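Inicio > Herramientas > Reseñas > Kilau, planificador de movimiento para dos brazos

Kilau: el planificador que pide permiso para todo

Reseña de Laiba Magsi

Llegué a Kilau por agotamiento. Llevaba dos años manteniendo a mano una máquina de estados que había crecido como crecen los cajones de la cocina, y cada vez que alguien cambiaba la altura de una cesta había que tocar cuatro ficheros y rezar en uno. Kilau promete sustituir todo eso por un planificador de tareas encima, uno de trayectorias debajo y un visor para enterarse de por qué los dos han dejado de hablarse. Lo he usado desde marzo con una sola tarea, meter ropa en una secadora de carga frontal, y tengo opiniones.

La instalación es civilizada. El asistente tarda menos que un café, detecta los dos brazos y luego te pregunta 24 cosas, de las cuales entiendes la mitad. Mi consejo es aceptar los valores por defecto salvo el margen de colisión, que viene fijado para alguien que guarda jarrones en el taller. Con ese margen, el planificador considera que la boca de un tambor es una zona prohibida y te devuelve el error 1201, «objetivo no alcanzable», con la serenidad de un funcionario a las dos menos cinco.

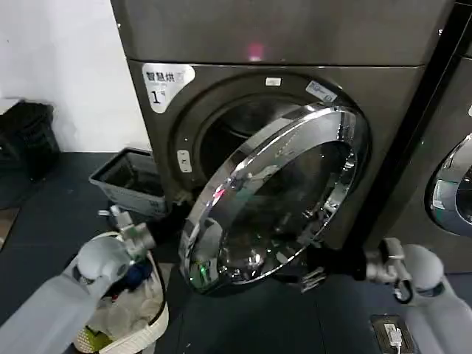 Las puertas redondas y cromadas son el sitio donde se separan los programas serios de los vídeos promocionales. El módulo de percepción de Kilau, que se llama Jatoi y se cobra aparte, ajusta un círculo al borde de la puerta y otro a la boca del tambor, y a partir de ahí calcula el eje de la bisagra. Con la puerta cerrada lo borda. Con la puerta abierta, el cromo y el cristal ahumado devuelven reflejos y Jatoi se entusiasma: más de una vez me ha propuesto una segunda secadora, flotante, dentro de la primera. Hay una opción llamada «superficies especulares» que arregla casi todo a cambio de 200 milisegundos por ciclo. Viene desactivada. Sospecho que alguien quería un número bonito en la ficha técnica.

El planificador de trayectorias es lo mejor del paquete, y lo digo con cierto fastidio, porque venía dispuesta a odiarlo. Coordina los dos brazos sin que uno espere al otro como en un baile de instituto, y cuando replanifica lo hace desde donde está, sin volver a la postura inicial. El anterior que tuve, Skinlow, volvía siempre a la postura inicial. Tiraba la ropa por el camino, pero volvía.

La capa de tareas me convence menos. Se escribe en un lenguaje propio, con precondiciones y efectos, muy limpio sobre el papel. Puedes declarar que una prenda está «en la cesta», «en la pinza» o «en el tambor». Lo que no puedes declarar es que una manga está en un sitio y el resto de la camisa en otro, estado en el que, según mis registros, la ropa pasa buena parte de su vida. Acabé inventando un predicado, «más_o_menos_dentro», y el validador lo aceptó sin hacer preguntas. Lo considero una victoria y también un síntoma.

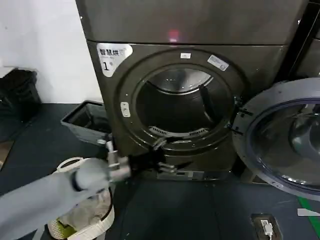 ¿Hace falta volver a calibrar las cámaras cada vez que se mueve la máquina?

Basta con relanzar la localización del objeto, que usa los dos círculos y tarda unos segundos. La calibración entre cámara y brazo solo hay que repetirla si se ha tocado el soporte de la cámara o se ha cambiado una pinza.

El visor merece párrafo propio. Guarda los últimos 3000 planes, incluidos los descartados, y permite ver en qué punto murió cada uno y por culpa de qué restricción. Es adictivo. He perdido tardes enteras mirando trayectorias fracasadas con la excusa de depurar – y alguna vez hasta he depurado. La línea de tiempo se arrastra con suavidad, los fotogramas van sincronizados con las articulaciones y la búsqueda por código de error funciona. El botón de exportar, en cambio, genera un archivo que solo abre el propio visor, detalle encantador.

Sobre la documentación: existe. El capítulo de control de fuerza está bien escrito y explica cómo limitar el empuje contra una junta de goma sin que el brazo se rinda a la primera. El de percepción remite a un anexo, y el anexo remite a Clirangate, el foro de usuarios, donde un hilo larguísimo termina en «ya lo he resuelto, gracias». Sin más.

¿Lo compraría otra vez? El planificador y el visor, sí. Jatoi, solo si hay cromo de por medio. Y la capa de tareas la dejaría madurar un par de versiones, o al menos hasta que sepa lo que es una manga.

Lo mejor: replanificación desde cualquier postura, visor, límites de fuerza.
Lo peor: margen de colisión de fábrica, exportación cerrada, el anexo.
Versión probada: licencia de laboratorio, dos brazos, con Jatoi.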